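Notes for my talk, second version
Lollham evening meeting, 11 minutes plus questions

Opening
Say good evening, thank Ewan Lamont for the invitation. Speak slowly. Do not read the title, they can read it.

Start with the letter. In June I received a letter from my old neighbor Baiba Sepp, written by hand, two pages. I needed three evenings to answer it. I write messages the whole day and this letter was difficult for me. Pause here.

Part one - why we stopped
My claim is small: we did not stop writing letters when email came. Many of us stopped before, with the cheap telephone call. Tell how my mother kept a box near the phone with 1192 letters in it, and the newest one was already older than our first computer.

Explain that I counted them myself during one winter. Most are about weather, health and who has visited. Few of them have any news. If somebody laughs, wait. 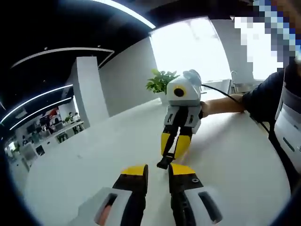

Then read the short passage from the letter of my aunt, the one about the plum tree. Read only until "and the ladder is still there". Do not explain it.

Part two - what a slow answer does
When the answer comes after two weeks, the writer must tell things that will still be true in two weeks. I think this changes what we choose to say. Mention Bo-ram Song, who exchanges letters with her brother and never writes about work in them. She gave me permission to use her name.

Careful with the word "correspondence", I always put the stress in the wrong place. Say "letters" instead.

Part three - practical
How to begin again:
Choose one person who will not feel guilty if the answer is late.
Write one page, and put the date on top.
Do not copy it clean. Crossed words are fine.
Buy the stamps before you write.

If there is time, tell the story of the envelope that went to Matar by mistake and came back with a kind note. If Oduor Kimaro is in the room, ask him first - it was his envelope.

Closing
Paper and pens are on the side table by the door. Invite people to take a sheet home. Then questions. Repeat each question loudly for the back rows.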